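Stoltmont thread, since people keep asking why the demo reel is late. Short answer: the fault log. Long answer follows, get a drink.

We have two hand-held grippers for the folding work. You squeeze, the fingers close, the tool records everything, and later an arm is supposed to learn to fold a sweater from it. Lovely plan. Very few moving parts, most of them mine.

On November 5, 2019 we did 126 folds. The software accepted 100 of them. I was pretty pleased with that until I plotted the finger positions.

According to the log, the right gripper never closed. All day. It held its fingers wide open and the sweaters folded themselves out of respect.

The encoder was fine. The connector was fine. I swapped the cable anyway, because swapping the cable is how I pray.

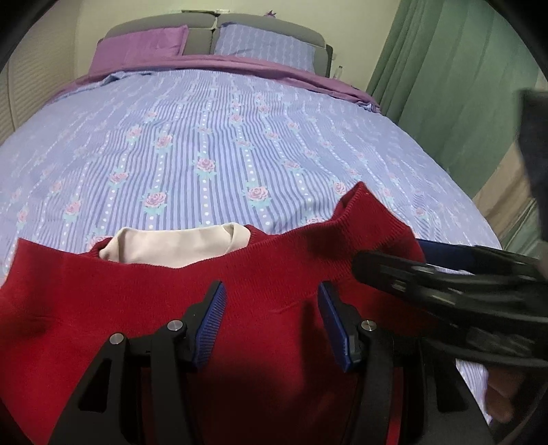 What had gone was a set screw the size of a sesame seed. It let the encoder magnet spin free on its shaft, so the fingers moved and the reading stayed put. Plulik (our logging tool, do not look it up) saw a nice steady number and marked it "healthy."

A steady number is exactly what a dead sensor looks like. We had a check for noisy data. We had a check for missing data. For data that just sits there smiling – nothing.

It gets better. Six of the bad folds had already gone into a test run on the real arm at Vodura. It had learned its lesson well: travel to the hem, keep fingers open, lift with confidence. It lifted air. Then it placed the air very neatly on the other side.

The safety part, which is less funny: with the fingers open that wide, one tip caught the table clamp and the arm kept pushing until the force limit tripped. The limit worked. The clamp is now a slightly different shape.

Fixes so far: threadlocker on every set screw, a squeeze test before each session, and Plulik now complains if a finger hasn't moved in two minutes. It complained all through lunch. Good.

We redo the whole batch in January. I have started dreaming in ribbed knit.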